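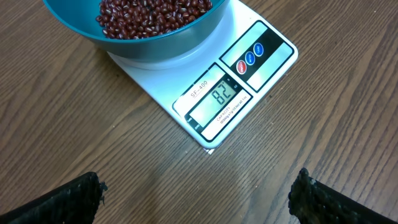 Weigh your beans, says food club, but not everyone is convinced

2 minute read

18 Dec 2020

A cookery club in Plellach wants households to stop measuring dried beans by the scoop and start putting them on the scales. Whether anyone will bother is another matter.

The Ashworth Supper Club, which runs low-cost cooking sessions in the town, launched its "Know Your Portion" drive in November. Members have been asked to weigh every helping of dried pulses for 12 weeks and write the figure in a notebook. The club claims this will cut waste and save money. It has not said how much money, and when we asked for a figure we were told it was "early days".

Gemma Bloxham, who leads the sessions, said most people cook far too many beans and then throw the leftovers away.

"You tip some in, it looks a bit mean, so you tip in some more," she said. "Then they swell up and you've got enough for the street."

Her method is simple enough. Put an empty bowl on a digital kitchen scale, press the tare button so the display goes back to zero, and pour in the beans until the number is right. Check first that the scale is set to grams, as the mode button is easy to knock. Club members are told to write down the dry weight only, before any soaking.

The club suggests a small handful for each person, which it then says should be weighed. It is not obvious why the handful is needed at all.

There are other gaps. The notebooks record what goes into the bowl but not what goes into the bin, so it is hard to see how the club will know if waste has gone down. Only eight households have signed up so far, and two of those belong to people who help run the sessions.

Barry Whiteley, a retired canteen cook who has been to three of the meetings, said he had kept his plastic scoop and meant to go on using it.
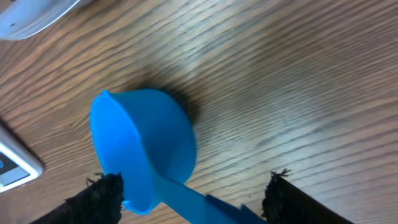 "A level scoop is a level scoop," he said. "I fed a works canteen that way for years and I never had a complaint about the beans. The custard, yes."

He has a point, up to a point. A scoop is quick, costs next to nothing and never needs a battery. But a heaped scoop and a level one can be a long way apart, and beans of different sizes do not pack in the same way. Bloxham says that is the whole reason for the drive. Whiteley says it is the whole reason for having a flat knife.

Elsie Pilkington, another member, has been doing both. She weighs one scoop when she opens a new bag, writes the weight on the bag and leaves the scale in the cupboard after that — a compromise the club does not mention in its leaflet, though it sounds more likely to last than the notebooks do.

The club says it will publish its results once the trial is over. Anyone wanting to join can ask at the Plellach sessions and will need their own scale.

Get our local news round-up by email. Enter your address to sign up. You can unsubscribe at any time.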